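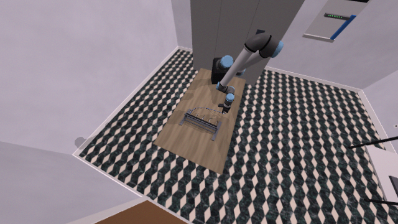 What do you compare when you try out a gripper?

We look at how well it holds the part, how much room it needs to get in and out, and how it behaves when the arm arrives slightly off target. Price and delivery come later, and we leave those to the customer.

About Jestton

Jestton is an independent test workshop for robot arms, grippers, cameras and controllers. We don't make any of these things and we don't sell them. Small manufacturers and laboratories come to us when they have a job in mind and two or more ways of doing it, and they want to know which to buy.

The firm began as a side job inside a packaging company. The people doing it found that most of their time went on borrowing equipment, fitting it, and writing down what happened. After a while other companies asked them to do the same, and the work was moved into a business of its own. We now have two workshops under one roof, one for arms and grippers and one for cameras and lighting.

How we work

Every job starts in simulation. We build the customer's table, rack or fixture as a model, put the arm on it and run the movements with each gripper in turn. This tells us early on whether the wrist can reach, whether the elbow folds into an awkward position, and whether the fingers will foul a rail or a peg before they get to the part.

A setup of the kind shown at the top of this page, with an arm at one end of a wooden tabletop and a rack across the middle, is typical. Racks make useful test pieces. A gripper that manages well on a bare table can struggle when it has to come down beside something.

Once the model gives sensible results we move to real hardware. Each gripper does 600 cycles on the customer's own parts, with the same arm, the same controller and the same speed. We log every missed pick and every dropped part, and we keep the logs whether the results are flattering or not.

Our programmes

Zelus is our gripper comparison. The customer gets a written report, the logs and the simulation files.

Flemska is the camera and controller comparison. It covers mounting position, changes in light and the delay between a picture being taken and the arm moving.

The Shaikh bench is our shared test table, which can be booked by the day by firms that would like to do their own trials. Bring your own gripper and adaptor plate. We supply the arm, air, power and a desk. Bench users have to complete the safety induction first, and it takes 2 hours.

What we don't do

We don't install production lines or write the final program for your cell. We don't accept commission from suppliers.

Getting in touch

Send us a drawing or a sample of the part, a note of the space available and the cycle time you need. We will reply with a test plan and a fixed price. Samples are returned with the report unless you tell us to scrap them.

Page last updated December 11, 2025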